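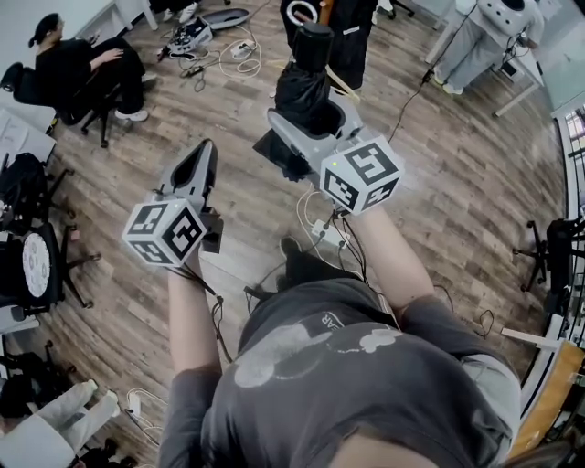
Unit 3. Collecting demonstrations with hand-held grippers

Course notes, Z. Marchuk. Read before the Pisport lab session.

3.1 Why hand-held

In teleoperation the operator drives an arm and the arm's own joint readings are logged. With hand-held grippers there is no arm. The operator does the task directly, one gripper in each hand, and the log holds gripper pose, jaw opening and video. Collection is faster, but the poses must later be mapped to an arm that may not be able to reach them.

3.2 Pose from marker cubes

Each gripper carries a cube with a black-and-white pattern on its visible faces. A face of known size gives position and orientation relative to the camera. Two faces in view give a steadier estimate than one, particularly in rotation. Common causes of lost tracking:
– a forearm or cable passing in front of the cube
– motion blur during fast reaches
– one gripper held behind the other

Gaps of up to 14 samples are interpolated. Longer gaps end the episode.

3.3 Procedure

1. Check that cables have enough slack for the full reach of both arms.
2. Hold both grippers in view of the head camera and start the log.
3. Perform the task once, at an even pace. Do not correct a failed grasp by hand – stop and discard.
4. Return to the start pose and stop the log.
5. Label the episode: task, object, operator, outcome.

3.4 What to vary

Object position, starting pose and operator. The Vincze set has 2074 episodes, nearly all by one operator (Kostiuk), and policies trained on it copy his habit of approaching from the right. Keep a separate test split by operator.

Exercise: plot jaw opening against time for two episodes of the same task and mark the moment of grasp in each.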